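Pantry and packing project, Urden community kitchen
Progress report, 12 September 2021

Hi all, a quick catch-up on how your $1000 is going! We've spent $565 so far, most of it on shelving from Boychuk, and I'm really happy with how the sorting is coming along. Snack packets were the worst of it — crumpled bags shoved in with wrappers and everything else (you know what our old cupboard was like).

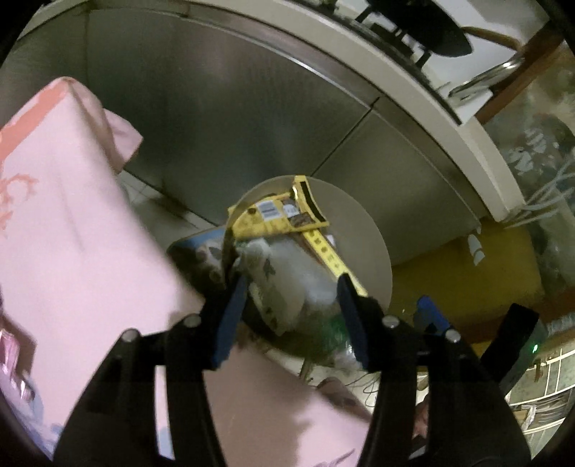
Anything in a packet now gets picked up, checked for a date and put with its own kind, and the bigger plates and trays are getting their own spot too. We've done 3 of the cupboards and there are 2 to go. The labels from Praretti are on back order, so I've been making do with masking tape and my terrible handwriting. I'd like to put part of what's left toward lidded tubs, if you're happy with that — I'll send the Bestik quote through later in September.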